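Speaker notes: Showing the task by hand
Restitz project, winter meeting, Sestwood
Dec 22, 2019

Slide 1. Opening
Thank the hosts and the colleagues from Tatdale. State the subject at once: how a person may show a household task to a robot, and which method we propose to fund for the coming year. Ask that questions be kept until after slide 4.

Slide 2. Two ways of showing a task
Remote control first. The operator sits at a desk and drives the arm. The record matches the machine exactly, but the operator has little feel for the cloth, and the arm must be present for every session. Then the hand-held method. The person holds the gripper and does the work directly. No arm is needed in the home. Our trials at Hägglund used both, and the figures are in the printed report.

Pause before the next slide.

Slide 3. Work in the home

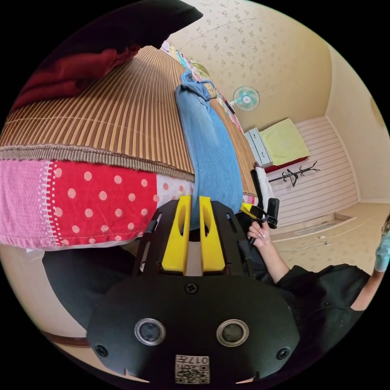
Jeans held between the fingers of a hand-held gripper, over a woven bamboo mat.

Members who know our earlier work will recall that we began with towels on a bare table. Trousers are harder. The waistband is thick, the legs are thin, and the two fold differently. Mention that the fingers must close on enough cloth to hold it without dragging the rest out of shape. Do not go into finger design; the Tatdale group will cover it after the break.

Slide 4. What we ask of the person
Written guidance is kept to one page. Move at an ordinary pace. Keep the fingers in view of the camera. If a fold goes wrong, correct it and carry on, as corrections are useful to the learning system. Each person completes 5 practice folds before recording begins.

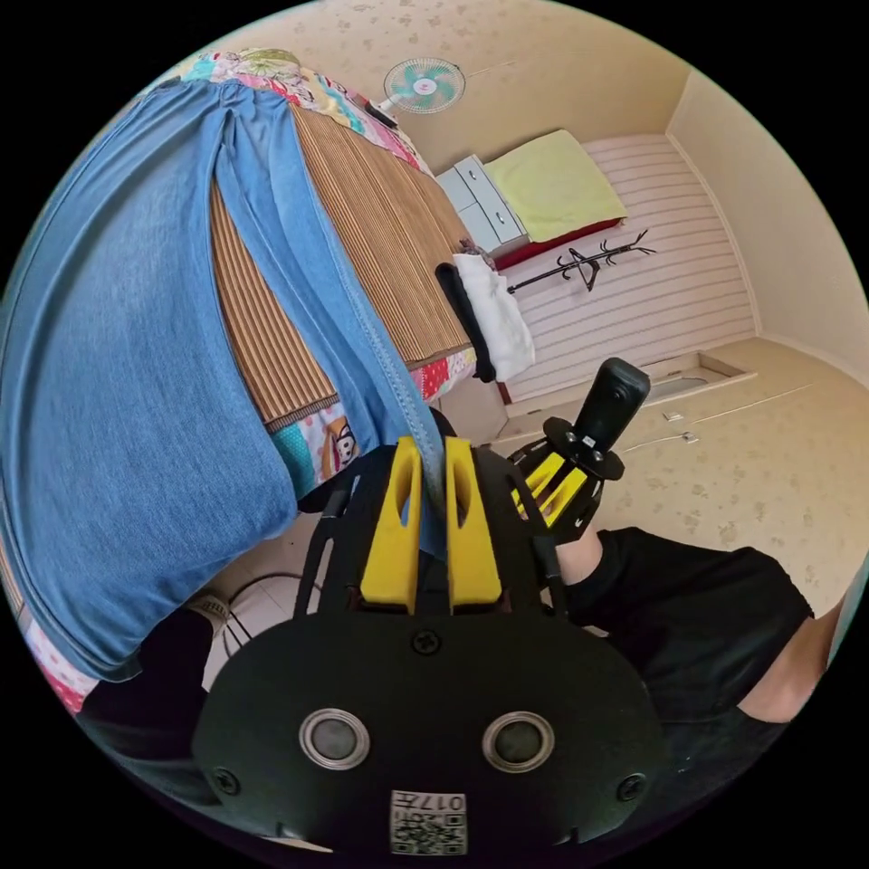
The question of two hands is bound to be raised. Large garments are seldom managed well with one, and the guidance allows a gripper in each. The two records must then be matched in time, which adds to the checking. We regard this as a fair price.

Slide 5. Amount of material
Our target is 1000 recordings by March. Roughly 500 have passed checking. Say plainly that the pass rate in the first month was poor and that the cause was late starting of the recording, which the revised guidance addresses.

Slide 6. Request to the meeting
Approval is sought for 2 further sets of grippers and for checking staff at Sestwood until the end of March. The remote control station at Hägglund would be kept for comparison only. Refer members to the cost table on the last page of the report, then take questions.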